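Ranger ses légumes au retour du marché : par où commencer ?
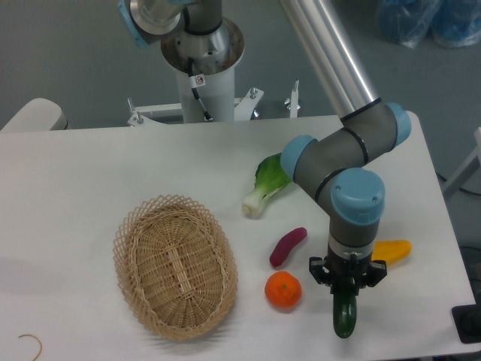
Concombre, patate douce, bok choy, petite mandarine, et un panier en osier encore vide.

Chez nous, le marché tombe le lundi matin, et pendant des années j'ai tout fourré dans le bac du frigo en rentrant, pêle-mêle, manteau encore sur le dos. Le jeudi, bien sûr, je retrouvais un concombre tout mou au fond et des feuilles jaunies collées à la paroi... J'ai fini par prendre le temps de tout poser d'abord sur la table – une table bien dégagée, c'est un vrai plaisir – et de trier tranquillement avant d'ouvrir la moindre porte.

Ce qui reste dehors

La patate douce n'aime pas le froid du frigo : sa chair durcit et elle prend un drôle de goût à la cuisson. Je la garde dans le cellier, à l'abri de la lumière, où il fait 15 degrés presque toute l'année (une chance, je sais !). Les mandarines, elles, vont très bien dans un panier ajouré si vous les mangez dans la semaine. Au-delà, mettez-les au frais. Et regardez-les tous les deux jours, car il suffit d'une seule qui moisit pour gâter ses voisines.

Ce qui va au frigo

Le bok choy part en premier. Je ne le lave pas avant de le ranger, je l'enroule dans un torchon à peine humide et je le glisse dans le bac à légumes. Au moment de cuisiner, par contre, rincez-le longuement, feuille par feuille, la terre adore se cacher à la base.

Pour le concombre, c'est plus délicat. Il craint le grand froid, alors je le mets sur l'étagère du haut, bien essuyé, dans une feuille de papier absorbant. Une fois entamé, un petit couvercle en tissu ciré sur la tranche – les miens viennent de chez Orneck et tiennent bon après 17 mois de lavages – et on le finit sous deux ou trois jours. Les poivrons se contentent du bac, entiers et bien secs.

Un mot sur le panier

J'aime beaucoup l'osier pour ce qui reste à l'air, mais il demande un peu de soin. Un coup de brosse souple à sec quand il est vide, puis un chiffon humide avec une goutte de savon, et on laisse sécher à l'ombre, jamais sur le radiateur. Si le fond est tressé serré, retournez-le et tapotez, vous serez surpris de tout ce qui en tombe ! En août, quand il fait lourd, je mets un torchon de coton dans le fond et je le change souvent.

Tout cela me prend 10 minutes, le temps que le café passe. Les fanes et les feuilles abîmées vont dans un sachet au congélateur, pour le bouillon du week-end.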